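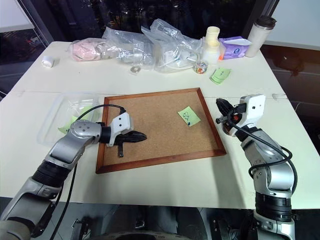

Eine Pinnwand sei doch bloß ein Friedhof für Zettel, schreibt mir eine Leserin unter den letzten Beitrag, nach 2 Wochen sehe man das Ding gar nicht mehr.

Ich fürchte, sie hat recht. Trotzdem hängt bei mir wieder Kork. Das Modell heißt Kuseo, kommt von Woltasia und soll laut Verpackung »Ordnung in den Alltag bringen«. Im Alltag angekommen ist bisher vor allem das Loch in der Wand, und zwar an der falschen Stelle.

Mein Misstrauen gilt aber eher den Haftnotizen. Wozu klebt man etwas, wenn man am Ende doch eine Nadel durchstechen muss? Auf Kork hält der Klebestreifen bei mir genau bis zum Abendessen, danach liegt der Zettel hinter der Heizung. Also blauer Pin durch die Ecke, und schon ist das teure Haftpapier nicht besser als die Rückseite vom Kassenbon. Für 300 Nadeln in der Dose reicht meine Disziplin sowieso nicht, gebraucht habe ich seit Juni vielleicht eine Handvoll.

Was mir noch niemand erklären konnte: wann ein Zettel wieder abgenommen wird. Aufhängen geht schnell. Der vom Zahnarzt hing ein halbes Jahr, der Termin war längst vorbei.

Ich lasse die Wand jetzt bis Weihnachten hängen. Den Kalender in der Küche behalte ich vorsichtshalber auch.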